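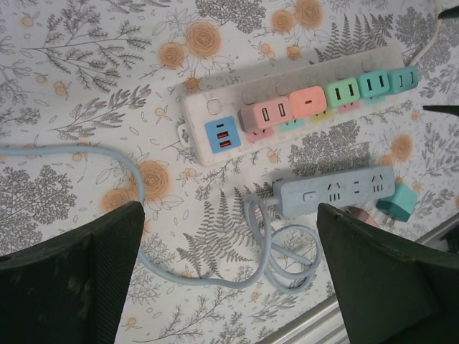

A power strip with a built-in USB module and five plugs in a row.

Bart Groen does not believe your phone charger is costing you money. He has been an energy auditor in Durmont for 18 years, and he says he can tell within a minute of walking into a kitchen whether the owner has been reading tips online.

"They've unplugged the toaster," he says. "The toaster! And then there's a second fridge in the garage, from the eighties, with two beers in it."

I went to see him in April because my own electric bill had gone up and I had spent a week pulling plugs out of walls at bedtime. I wanted to hear that this was smart. He asked how much I thought I was saving. I said I had no idea. "Right," he said. "Most folks don't, and the people selling the gadgets like it that way."

The gadgets are a sore spot. Groen keeps a drawer of them, mostly sent in by clients. One is the Rikano, a small white box that is supposed to "balance" the current in a house. He opened one up on his bench and found a light and very little else. The seller's website shows a family that cut its bill by $200 in one winter. I asked whether he had tried to reach the family. He laughed for a while.

He isn't much kinder to the local utility, Sketbridge, which mailed out a booklet of tips last fall. "It's fine. It's true, most of it. But page one is about turning off lights, and the water heater shows up near the back. Who decided that?"

I put this to Thảo Doãn, who worked on the booklet. She disagreed, politely. "Lights are something you can do tonight," she told me. "If a renter reads three pages on water heaters, they throw it out." Groen, when I passed that along, said he would think about it, in the tone of a man who would not.

What does he want people to do? Read the meter before bed and again in the morning, he says, and go looking for whatever ran all night. Old TV boxes can be bad. So can a dehumidifier in the basement that everyone forgot.

I asked if I could trust his numbers any more than the booklet's. "No," he said. "Borrow a plug-in meter from the library and check me."

The Durmont branch has 3 of them. All were out when I called.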